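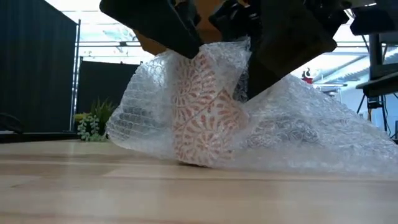
2025년 9월 10일

오후 내내 포장. 산호색 무늬가 있는 것부터 에어캡으로 감쌌다. 크림색 바탕에 짧고 둥근 획이 부챗살처럼 퍼지는 무늬인데, 비닐을 씌우면 왼쪽은 거의 흐려지고 오른쪽의 큰 무늬만 또렷하다. 밑면은 상판에 그대로 닿게 세워 두었다.

에어캡 재단 길이를 또 잘못 잡았다. 둘레에 겹침분만 더하면 되는데 오른쪽으로 너무 많이 남겼다. 남은 부분을 안으로 접으면 한쪽만 두꺼워져 상자 안에서 중심이 틀어진다. 다음부터는 자르기 전에 상판에 연필로 표시할 것. 겹침은 20cm로 고정.

위쪽 처리는 아직 결론을 못 냈다. 끝을 모아 세우면 뾰족하게 올라와서 상자 뚜껑에 걸리고, 눌러 접으면 테이프를 두 번 써야 한다. Riet Boersma는 메일에서 비틀어 묶고 끈을 쓰라고 했다. 끈은 운송 중에 풀린 적이 있어서 내키지 않는다. 6월에 Diệp으로 보낸 건이 그랬다. 내용물은 멀쩡했지만 포장 상태에 대한 지적을 받았다.

공기방울 면은 안쪽으로 통일한다. 바깥쪽으로 두면 테이프 접착 면적이 줄고, 떼어 낼 때 방울이 같이 터진다. 표면에 자국이 남을 만한 물건은 박엽지를 한 겹 먼저 댄다. 박엽지 재고는 25장.

Costier에서 온 상자는 안쪽 치수가 표기보다 2cm 작다. 자로 두 번 쟀다. 에어캡을 두 겹 감으면 모서리가 눌린다. 한 겹만 감고 바닥과 네 벽에 골판지를 대는 쪽으로 바꿨다. 골판지는 골 방향을 세로로 맞춰야 위에서 누르는 힘을 버틴다. 지난번에는 가로로 잘라 넣어서 다시 만들었다.

Hưng Từ에게 전화. 수거는 금요일 오전, 상자 윗면에 방향 표시를 붙여 달라고 한다. 송장 번호 끝자리가 2,813인 건은 주소가 바뀌었으니 라벨을 새로 뽑아야 한다. 프린터 용지가 떨어져서 내일 아침으로 미뤘다.

저녁에 Ngân Hứa가 테이프 커터를 돌려주러 왔다. 날이 무뎌져 있다. 톱니 쪽 말고 직선 날로 교체하고 싶은데 규격을 모르겠다. 커터 바닥의 각인은 닳아서 읽을 수 없고 포장지는 버렸다.

내일 할 일: 라벨 출력, 골판지 추가 재단, 남은 에어캡 폭별로 말아서 선반 아래 칸에 넣기. 나무 상판에 붙은 테이프 자국은 알코올을 쓰기 전에 구석에서 시험해 볼 것. 여덟 시 반에 불 끄고 나왔다.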